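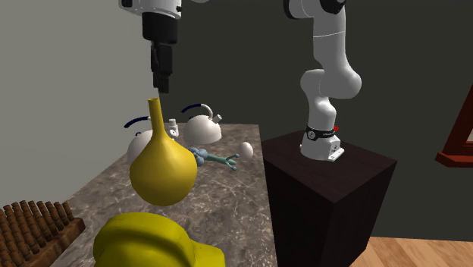 Robot gripper over a yellow vase on a marble countertop (computer rendering).

11/18/20

I spent most of the last two weeks on spine counts, and I want to write down the procedure before I forget why I made certain choices. Background for those who don't work on neurons: dendritic spines are the small bumps along a dendrite where most excitatory synapses sit. In several mouse models of autism-related conditions the density or the shape of the spines is off. Reported effects vary a lot between labs, and part of that variation comes from how people count.

Our material is cortex from two groups of mice, one carrying the mutation we study and one without it. Layer 5 pyramidal cells, sparse labeling, confocal stacks. Albertina Carrilho did the sectioning and the imaging in June. I got 318 dendrite segments, with the group labels replaced by codes. Troels Egilsson keeps the key, and I don't get it until every segment has a final count.

The first decision was which segments to accept. I take secondary branches only, starting at least 80 microns from the cell body. Spine density changes with distance from the soma, so a sample that drifts closer in one group will produce a difference all by itself. Segments that cross another labeled dendrite are dropped. So are segments that dive steeply through the stack, where the axial blur eats whatever points up or down.

The second decision was the deconvolution step. Our old script, Laxdal, was written for a different microscope and assumed a point spread function that no longer applies. I switched to Niltano, which lets me load a measured one from beads. The thin spines come out much cleaner. It is slow, and it fails without an error message if the stack has an odd number of planes, so pad first.

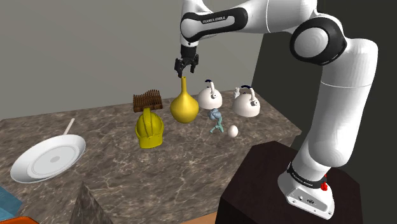
Then the counting itself. I tried the automatic detection in Promano and compared it with my own manual counts on a subset. Agreement was good for mushroom spines and poor for thin and stubby ones. It also tends to split one large spine into two when the head has a dim center. I now run the detection, then go through each segment by hand and accept, delete or add. Every edit is logged with a coordinate, so a second person can check it.

Filopodia are still a problem. My rule is that a protrusion longer than 2 microns with no visible head goes in its own category and stays out of the density figure. Albertina would include them. There are published papers that do it each way, and a few that don't say. We settled on reporting both numbers in the supplement.

On statistics: the unit is the animal. With 200 segments in a group, a t-test on segments will find something in almost any data set, and it will mean very little. I'm fitting a mixed model with cell nested in animal. The confidence intervals are wide. I would rather see that now than have a reviewer point it out.

Remaining work is the recount for reliability. I'll redo a random set under new codes, and Troels will count the same set independently. If our values for thin spines diverge as much as I suspect they will, the category definitions get rewritten and I start over on that class only.

The protocol document and the padding script are in the Flakonora folder on the lab server, under spines. The version in the parent directory is old – don't use it.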